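Mollier Publishes Cell Practice Guide for Two-Arm Handling of Small Electrical Parts

Document sets out speed, marking, cable and record requirements for mixed-part benches

June

Mollier today released the first edition of its cell practice guide for benches on which two robot arms handle small electrical components in a shared work area. The guide is available at no charge to integrators, test houses and manufacturers. It was drafted with Doneck, which supplied bench time and fixtures, and reviewed by the engineering group at Manole.

The guide applies to cells in which both arms can reach the same point and in which a part may be held by both grippers at once. Existing cell documents often treat each arm separately and leave the shared zone to the integrator. The new guide treats the shared zone as a distinct area with its own limits.

Main requirements are as follows.

Shared zone. The zone is to be drawn on the cell plan and stored in the controller under a fixed name. Only one arm may enter under its own program. The second arm enters on a signal from the first. Tool speed inside the zone is limited to 50 millimeters per second during approach and contact.

Joint holding. When both grippers are in contact with one part, one arm is designated as the holding arm and stays in position. The other arm makes the move. The designation may not change until one gripper has been confirmed open.

Work surface. The bench is to be covered with a plain mat of a single color that contrasts with the parts. Mats are replaced when creases affect part detection. Trays are placed at a recorded position and checked at the start of each shift.

Cables. Gripper cables are to be routed so that a loop cannot reach the fingers of either arm at any permitted pose. The check is made by hand at reduced speed before the first run and after any cable is changed. 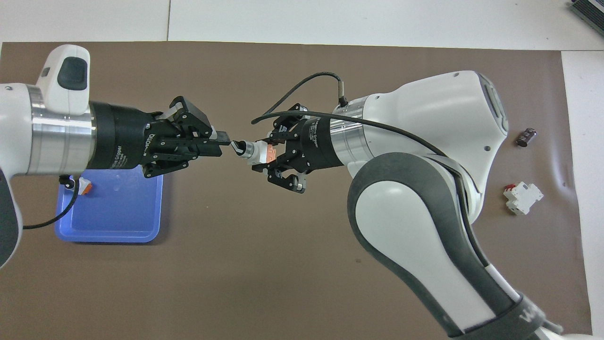
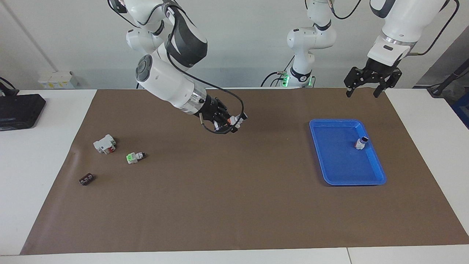
Two-arm handling of small components over a brown mat, with a blue tray on the work surface.

Records. Each run is logged with the part type, the gripper used, the start pose of both arms and the result. Stops inside the shared zone are logged separately with the cause, if known. Logs are kept for 3 years.

Restart. After a stop in the shared zone, neither arm may resume automatically. The operator confirms which gripper is holding the part, selects the retreat path and clears the zone before a new cycle begins. Retreat paths are to be tested with and without a part in the gripper.

The draft was checked against 251 bench runs. Parts were placed on the mat in mixed orientations, and the same log format was used throughout. Comments from the review led to a rewrite of the restart section and to the separate clause on cables. A clause on part temperature was withdrawn and will be considered for a later edition.

The guide does not replace a risk assessment and does not set force limits for contact with people. Cells that operate without guarding are outside its scope. Users remain responsible for meeting the safety rules that apply at their site.

The full document runs to 70 pages and includes a blank cell plan, a cable check sheet and the log format. The forms may be copied and changed for internal use. Esent will host the files and keep the list of corrections.

Comments on the first edition can be sent through the form on the Mollier website. Each comment should cite the clause number and describe the cell layout to which it refers.

About Mollier

Mollier prepares technical guides and test methods for automated assembly and inspection. Its documents are used by equipment builders and contract manufacturers.

Press contact: Mollier Communications Office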